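共同キッチンの作業台をどう使うか 生活環境演習 グループ課題の報告

はじめに

私たちの班のテーマは「台所の作業台」です。最初は冷蔵庫の中身を調べるつもりだったんですが、班のメンバー全員が「人の冷蔵庫を開けるのはちょっと……」となってしまって、話し合いの末に作業台の上に落ち着きました。地味だなあと思いつつ始めたのに、やってみたらけっこう面白くて、この報告も予定より長くなっています(すみません、先生)。

調べた場所は、班の仲間のKarlijn Hendriksさんが住んでいる学生寮「Cornach」の共同キッチンです。大学から坂を下りて、橋を渡ってすぐのところにあります。班はKarlijnさん、Efe Olatunjiさん、それに私の3人で、この報告の文章は私が書いています。Efeさんは住人への聞き取り、Karlijnさんは寮との連絡と片付けの実験のとりまとめをしてくれました。

知りたかったこと

知りたかったのは、料理をする前の作業台に何が出ていて、それがどのくらい邪魔なのか、ということです。私は実家でも今のアパートでも、まな板を置く前にまず物をどかすところから料理が始まります。カップをどけて、袋をどけて、あれ、どけた物の行き場がない、となって、結局カップを持ったままうろうろする。あの時間って何なんだろうとずっと思っていました。

それで、次の2つを問いにしました。

作業台に出ている物は、これから使う物なのか、ただ残っている物なのか。
置き場所を決めるだけで、料理の始めやすさは変わるのか。

問いの立て方はゼミのOltitz演習の配布資料を参考にしています。資料には「仮説は一文で」と書いてあったので、仮説は「残っている物の置き場を先に決めれば、まな板の周りが広く使える」としました。書いてみるとあたりまえすぎて、Efeさんに笑われました。でもあたりまえのことを確かめるのも演習だと思うので、このまま進めました。

やり方

記録は12月に取りました。夕食の支度が始まる前の時間帯にキッチンへ行って、作業台の様子を写真とメモに残します。メモには、置いてある物、だいたいの位置、住人に聞いた「それは今から使うの?」への答えを書きました。記録の途中で物を動かさないことだけは、最初に3人で約束しました。これが意外とつらいんです。目の前に丸まった紙があると、つい捨てたくなるんですよね。Karlijnさんは自分の寮なのでなおさらで、毎回そわそわしていました。

聞き取りには住人のTatiana ŠevčíkさんとErdal Avcıさんが協力してくれました。2人とも自炊派で、Tatianaさんは野菜中心、Erdalさんは週末にまとめて煮込みを作るそうです。途中で味見をさせてもらったので、記録が少し甘くなっているかもしれません(煮込み、とてもおいしかったです)。

記録1 ある日の支度前

いちばん話し合いの材料になったのが、月曜日の夕方の記録です。天板はベージュのマーブル模様で、手前にまな板、右の端にピンク色の穴あきのかご。かごにはキャベツらしい薄緑の野菜が入っています。左の奥には薄緑の大きなマグカップがあって、中は空でした。奥の小さな器には、赤紫色の細長い、焼き芋みたいに見えるものがのっています。

私が最初に見て思ったのは「お、意外と片付いてる」でした。ところが、Efeさんはすぐに「まな板の横のくしゃっとした紙」と「天板の細かいくず」を指さして、拭いてから始めたい派だと言い出しました。同じ台を見ているのに、気になるところが人によって全然違うんですね。私は空のマグカップのほうがずっと気になります。肘が当たりそうで怖いので。

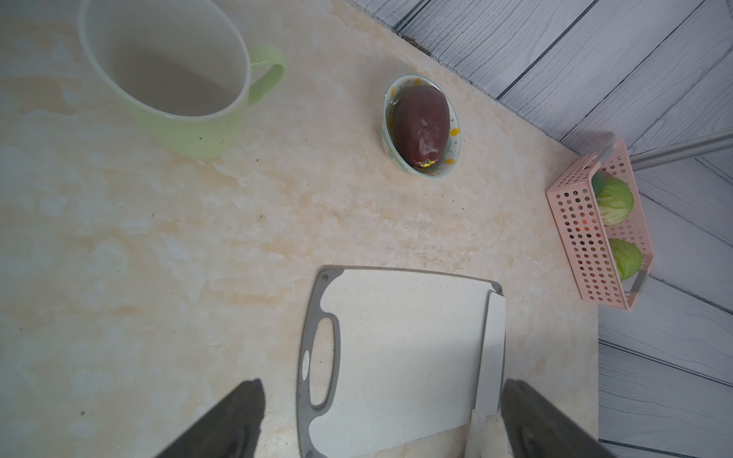 記録2 出ている物を分けてみる

メモを持ち帰って、食堂の隅で分類をしました。最初は「食べ物」「道具」「ごみ」の3つに分けようとしたんですが、これはうまくいきませんでした。たとえば野菜のかごは食べ物でもあり、入れ物としては道具でもあるし、空のマグカップは道具だけど、そのときの料理には関係ない。分類表に矢印がどんどん増えていって、途中で誰にも読めない図になりました。あの図は提出しません。

そこで、物の種類ではなく「これからどうなるか」で分け直しました。

すぐ使う物 まな板、これから切る野菜
あとで食べる物 器に入れて置いてあるもの
行き先待ちの物 空のカップ、丸まった紙

この分け方にしたら一気に楽になりました。名前は私が付けたんですが、「行き先待ち」という言い方はちょっと気に入っています。駅のベンチに座っている感じがして、あまり責める気持ちにならないところがいいです。Tatianaさんにこの表を見せたら、「私の机の上は全部行き先待ち」と言っていました。わかります。私もです。

記録を並べていくと、邪魔だと感じるのはたいてい行き先待ちの物でした。すぐ使う物は多少場所を取っていてもあまり文句が出ません。Erdalさんも、野菜のかごはまな板の近くにあってほしい、遠いと切るたびに歩くことになる、と話していました。かごが台の端にあるのは危ないんじゃないかと私は思っていたのですが、この話を聞いて考えが少し変わりました。とはいえ、端ぎりぎりに置くのはやっぱり落ち着かないです。

記録3 置き場所を決めてみる

次に、住人の人たちと相談して、置き場所の決まりを試しに作りました。決まりは短いほうがいいというKarlijnさんの意見で、紙1枚に収めています。

飲み終わったカップは流しへ。
丸めた紙は、まな板を出す前に捨てる。
野菜のかごは台の右側。ただし端からは少し離す。
食べかけや作り置きは奥に寄せて、ふたかラップをする。

文章はほぼこのままです。貼り紙にはEfeさんが野菜の絵を描いてくれました(キャベツのはずが、どう見ても毛糸玉なのですが、住人には好評でした)。

最後の「奥に寄せる」だけは意見が割れました。奥に置くと忘れられる、というのがTatianaさんの主張です。前に作り置きを忘れてひどい目にあったそうで、すごく説得力がありました。一方のErdalさんは、手前に器があると鍋を動かすときに怖いと言います。どちらもわかるので、奥に置いて、自分の名前を書いた付箋を貼る、という折衷案になりました。

結果

貼り紙のあとも同じやり方で記録を続けました。変化がはっきりわかったのはカップです。流しへ、というだけの決まりなのに、支度前の台に空のカップが残ることはぐっと減りました。ただし、そのぶん流しにカップがたまるようになりました。つまり行き先待ちの列が隣に移動しただけ、という見方もできます。ここは班の中でも評価が分かれて、Karlijnさんは「台が空くなら成功」、Efeさんは「洗う人の気持ちになってほしい」という意見でした。私はEfeさん寄りです。

丸めた紙のほうは、あまり変わりませんでした。切っている途中で手を拭いたりするので、捨ててから始めても、また次の紙が出るんです。これは決まりの書き方が悪かったと思います。「出す前に捨てる」よりも、小さなごみ入れを台の近くに置くほうがよかったはずです。次があるならまずこれを試したいです。

野菜のかごは、住人の2人とも「今の位置がいい」という答えでした。付箋は最初の数日だけ使われて、そのあと付箋の束そのものが行き先待ちの物になっていました。

費用

演習の補助でもらった分のうち、使ったのは2,628円です。内訳は貼り紙用の厚紙とペン、付箋、それから台ふきんで、どれも寮の近くの雑貨店Plonexで買いました。台ふきんは調査に必要かと聞かれると弱いのですが、記録のあとにキッチンを拭いて帰るのに使ったので、費用に入れました。領収書は紙の報告書の最後に貼ってあります。

考えたこと

いちばん大きかったのは、「片付いている」の基準が人によってこんなに違うと知ったことです。私はカップ、Efeさんは細かいくず、Erdalさんは鍋の通り道。共同キッチンのもめごとは、だらしない人ときちんとした人の対立だと思っていたんですが、見ている場所が違うだけのことも多そうです。聞き取りのあと、Erdalさんと別の住人のTobiloba Fasholaさんが、くずを拭くのは切る前か後かで長いこと話していて、私たちは横でずっとメモを取っていました。答えは出ませんでした。

もうひとつ、空いている面の広さよりも、まな板の両脇がどうなっているかのほうが大事かもしれないと感じています。片側に材料、反対側に切った物を置ければ、ほかに少しくらい物があってもけっこう平気なんです。これは自分のアパートで真似してみた感想で、記録から言えることではないので、ここに書くだけにしておきます。

反省点

記録する時間帯が夕方に偏ってしまいました。朝のキッチンはまた別の状態だとTatianaさんから何度も聞いていたのに、私が朝に弱いせいで一度も行けていません。これは完全に私の責任です。それと、住人が私たちの来る時間を知っていたので、来る前に少し片付けた日もあったと思います。Karlijnさんの話では、私たちの来ない日のほうが台の上はにぎやかだそうです。

協力してくれた人が少ないのも弱いところです。別の寮のAbubakarにも声をかけたのですが、返事をもらったのが締め切りの直前で、間に合いませんでした。見学はいつでも歓迎と言ってもらえたので、後期の演習で続きをやる班があれば、連絡先をお渡しします。

最後に、キッチンを使わせてくれたCornachの皆さん、ありがとうございました。貼り紙はまだ冷蔵庫の横にあるそうなので、いらなくなったら遠慮なくはがしてください。毛糸玉の絵だけはEfeさんが返してほしいと言っています。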